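Accueil > Ateliers > Entretiens > Panneaux de commande

Celeste Ibarra dessine des panneaux d'exercice chez Closine. Le dernier, baptisé Sistby, est un assemblage de plaques à bords crantés, fixé sur un support vertical.

« La découpe puzzle bloque les plaques dans le plan. On remplace un module sans démonter les voisins », explique-t-elle. Le jeu retenu entre tenons est de 15 centièmes. En dessous, le montage force ; au-dessus, le curseur accroche au passage du joint. 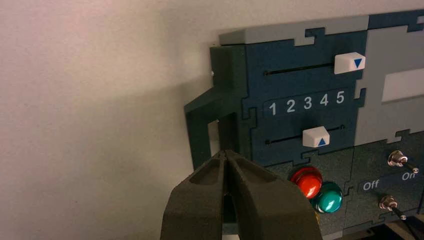 Curseurs et graduation

Les chiffres de 1 à 5 sont en blanc, entre les deux rainures horizontales. Le triangle bleu du bouton sert d'index. « Sans index, chacun lit la position à sa manière. »

La poignée en équerre, sur le côté gauche, a été reprise 8 fois. « La section carrée se dessine vite. Le congé à la base, non. C'est là que ça casse. »

Prochaine version en décembre, avec une rainure plus large.

Articles récents
- Cletlow : choisir un jeu d'assemblage
- Nizar Twal et les charnières imprimées
- Dehghan, 22 poignées comparées

Commentaires
Bello Edet : Quel rayon pour le congé ?
Blagoje Stan : 15 centièmes, c'est serré. Je monte à 20 sur mes plaques.
Ro-un Ok : Les plans seront-ils publiés ?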